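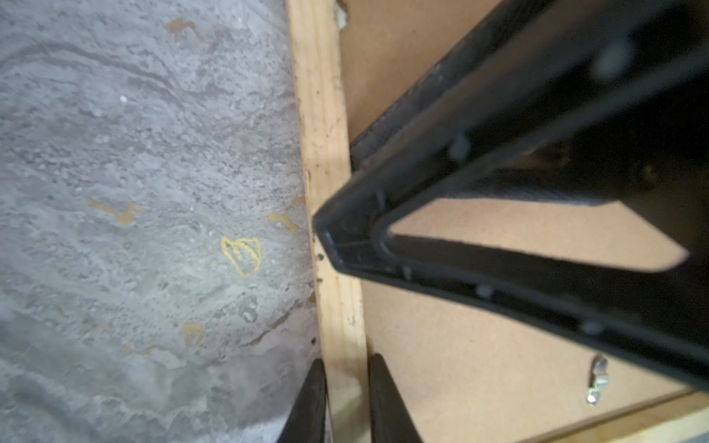

Antal arms, framing a print at the shop

droltden30 wrote:
Second month on this build. Two arms, one picture frame, one forest print. Left arm does the print, right arm does the frame. Base joints are bolted to the front rail now - no more clamps.
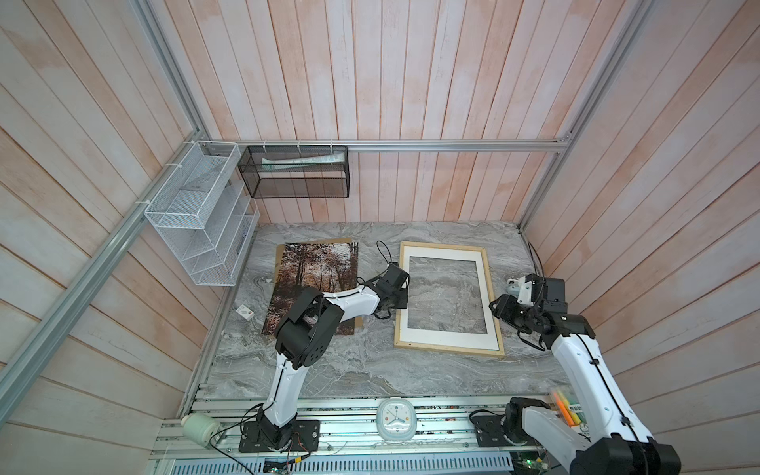
Re: Antal arms, framing a print at the shop

jbakilana wrote:
I'd drop the marble top. Busy pattern, and the edges get lost in it.

lostberg2823 wrote:
Disagree. Plain white is worse with a white mat.
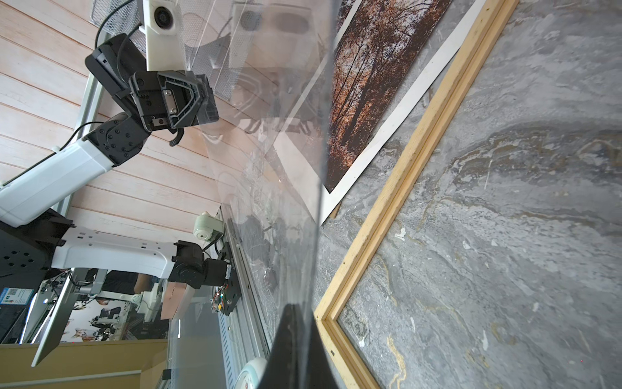 droltden30 wrote:
Grip force is what I'm stuck on. I run both sides at 30 percent, fine for wood, too much for thin stock. The clear sheet bows as soon as a finger presses on its edge, and the reflections confuse my edge finder. Might try softer pads.

2 shares

Comments

Njoroge Mutiso: Lower the force first, then buy pads.

Joyce Bakilana: Still say change the tabletop.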